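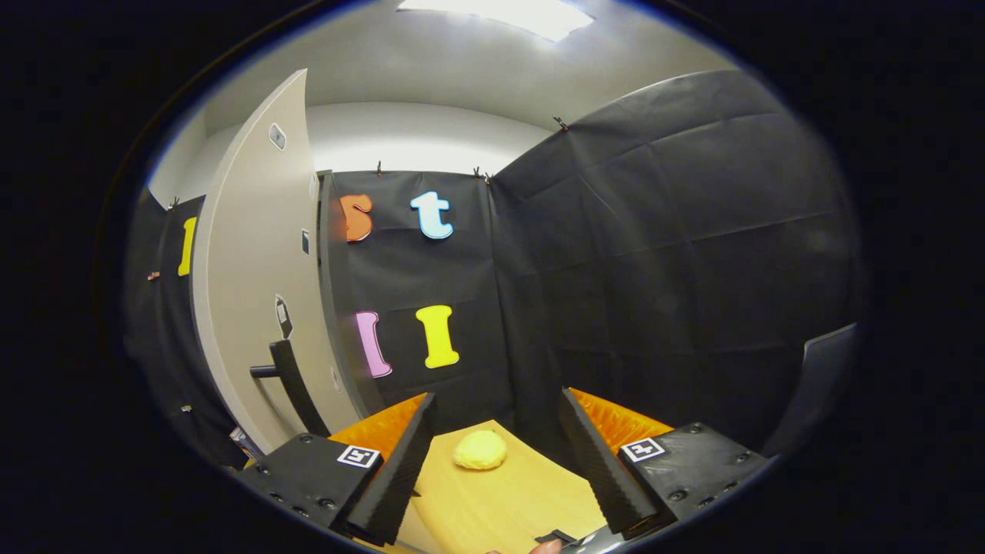 The level at Polutton station had dropped 11 millimeters since June, and Miroslava Lukáč entered the figure in the log without comment. The well was 214 meters deep. It had been drilled by Woretti to monitor the aquifer under the town, and in 16 years it had never moved more than two millimeters in a season. She checked the transducer against the hand tape. They agreed. She spread the old charts on a light wooden tabletop, with black fabric panels on the walls around it, and drew the decline in pencil. It made a straight line. Aquifers did not usually produce straight lines.

She called Zuzana Charvát at the Jireš pumping works.

"Are you drawing more than your permit?"

"Less. Two pumps are down for bearings."

"Then who is?"

Zuzana took a while to answer. She said there was a second well field on the 1950s survey, listed as Bromine, capped and filled. Its casing was rated for 200 liters a minute.

Miroslava did the arithmetic twice. Nearly the whole decline could be explained by one pump of that size, running without a break.
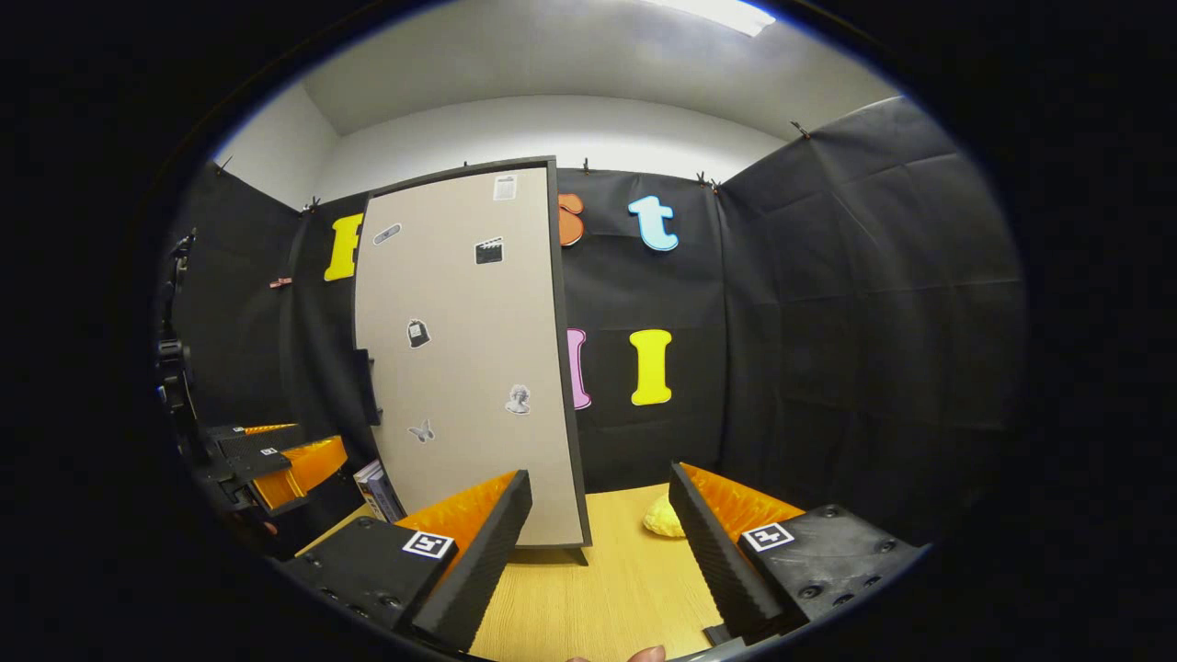

The tabletop and the upright beige board.

At four in the morning she drove out to the Bromine coordinates with a flashlight and the hand tape. The cap was in place, rusted to its flange. She knelt and put her palm on the steel. It was vibrating at a steady rate, and she timed it against her watch for a full minute before she wrote it down.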